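Lomico 216 broadcast mixer

Small stations ask me all the time what desk they should put in a first studio, and nine times out of ten I send them to this page. I ran the overnight shift on community radio before I started selling the gear, so I'm picky (my customers would say fussy) about faders, and I like these a lot!

You get 10 channels, and two of them are set up for phone callers, so your talk show host can bring a listener on air without punching through three menus. The cough button sits right where your left thumb lands. I've had the same desk on my own bench since May and I still reach for it first.

What comes with it:
Lomico 216 desk
Power supply and spare
Tesitz talkback mic on a short gooseneck
Rack ears, if you want them

It stores 20 show presets, so the breakfast crew and the late crew can each have the desk the way they like it. For TV sound you'll want the Miranda output card too, and I'd order it at the same time – fitting it later means taking the whole bottom panel off, and the screws are tiny.
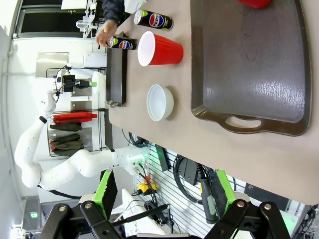 Red cup and Pepsi can on the table

Drilora makes the carry case, sold separately. It's heavy, but it closes with the cables still plugged in, and I love that for outside broadcasts. The fader caps are rated for 1,000 hours and a replacement set ships in a padded envelope.

In stock now. Orders placed before noon go out the same afternoon.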